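Storing sugar through a humid summer

gronden_kitchen
June 27, 2018
My sugar keeps going hard in the bag. What does everyone keep theirs in?

apolline_r
Glass with a screw lid. Mine has stayed fine in the pantry since November.

tromell101
I disagree. Paper bag inside a tin. Glass sweats near the stove.

apolline_r
Then don't keep it near the stove.

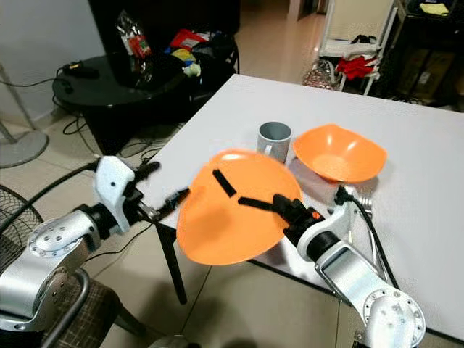
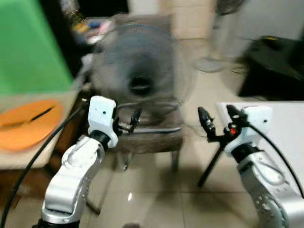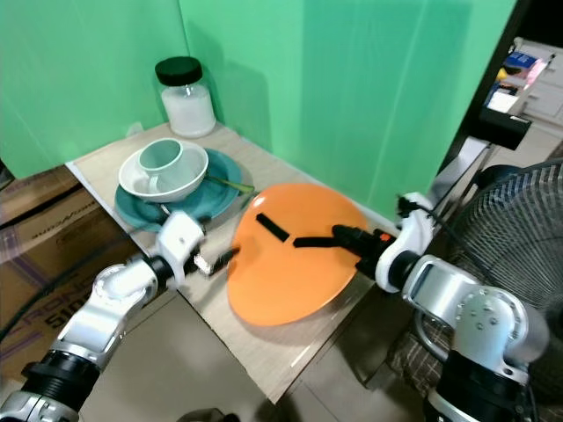 Brown sugar is a different problem from white, and I think you two are mixing them up. White needs to stay dry, and a clear jar with a black screw lid like the one in the last picture is the type I'd buy for it. Brown needs a bit of moisture, so put a slice of bread in with it overnight.
- Zodwa

tromell101
Bread goes moldy. Use a clay disk.

gronden_kitchen
It's white sugar. I'll try a jar first.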